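Review: Drelel 2, virtual cell set-up software
Reviewed by Darcy Dufour

We have been using Drelel 2 since March to set up and look after the virtual copy of our kitchen handling cell. It replaced a free package that could do most of the same jobs but needed a script for each of them. The licence cost us £275 for a year from Lengate, one seat, with email support. I paid for it out of the normal software budget and Lengate had no part in this review.
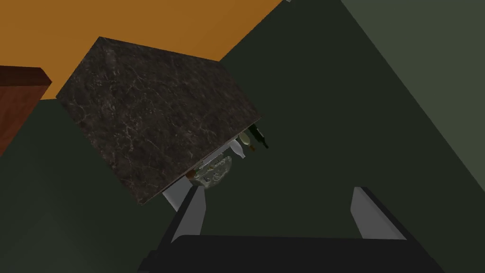
Automation Workshop, Stirnuvport Technical College

Installation was simple. The download unpacks into one folder and the licence key is a text file you drop in beside it. The first start took 13 minutes on our machine while it built its materials library. After that it opens quickly enough that I don't think about it.

Setting up the cell

You begin with an empty floor and bring in the arm, then the gripper, then the furniture and the objects. Our gripper is a Petrenko two-finger model. The library has it listed, but the fingers that come with it were longer than ours, and the finger length box only accepts whole millimetres. Kendra Beaulieu, who looks after the real cell, measured the fingers on the bench and we rounded up. It has not caused trouble so far, though I would like the decimal place.

Fixing the wrist camera is the part that takes time. The position is typed in as three distances and three angles from the flange, and the manual does not say clearly which way the second angle turns. I had it backwards at first. There is a preview window, but it only refreshes when you press Apply, so it goes in small steps. Once it was right we saved it as a mount file, and loading that file into a new cell works properly. The gripper palm sits along the bottom of the view with both fingers rising from it, and I use the finger tips as a check after any change to the arm model.

Materials and objects

The materials are good for the price. Stone is the best of them. The dark marble-textured block in the first view has fine pale veins, and they hold up at the steep angle the wrist camera gives. Glass is decent too. The clear bowl or jar beside the block shows its facets, and the dark green bottle reads as glass. The white bottle is slightly see-through, and I can pick it out easily next to the other small items.

Flat colours are less convincing. Large walls and floor planes come out as plain blocks of green or orange with hardly any variation. That is fine for checking reach. It is less use if you want the picture to look like a room, and you will have to add textures of your own. 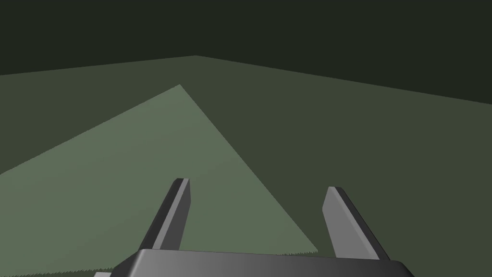
Wrist view with the fingers open. Note the edge of the paler patch near the gripper.

Edges are my main complaint. The paler triangle on the olive surface has a fine saw-tooth along its lower side, close to the gripper, while the far boundary of the surface is clean. I get this in other cells as well, mostly where a light area meets a dark one. Support suggested raising the shadow quality, and in our other cells that made it finer at the cost of a slower view. I leave it at the default for everyday work.

Looking after it

Drelel keeps a cell as a folder of small files, and this is where it has saved us the most effort. When a finger pad is changed on the real gripper, Kendra edits one file and every cell that points to it picks up the change. The old package wanted the same number typed into each cell separately, and we missed some.

There is also a joint limit check, which I run before anyone uses a cell for teaching. It moves each joint to both ends and lists anything that touches. The report is plain text and easy to read. It does not say which object was hit if two of them share a name, so name your bottles properly.

Backups are kept for 30 days and then deleted without a message. You can change this in the settings, but I only found the option after losing an older version of the mount file. Change it on the first day.

Support

I have written to Lengate twice. One answer came the next morning and solved the problem, which was the angle direction. The other, asking for decimals in the finger length, got a polite reply and no date.

Would I buy it again?

Yes, for a small team with one or two cells to keep in step. If you mainly want good-looking pictures I would spend more elsewhere. Anyone with the older Drelel should know that its mount files do not open in version 2 - the distances have to be typed in again by hand, so print them out before you upgrade.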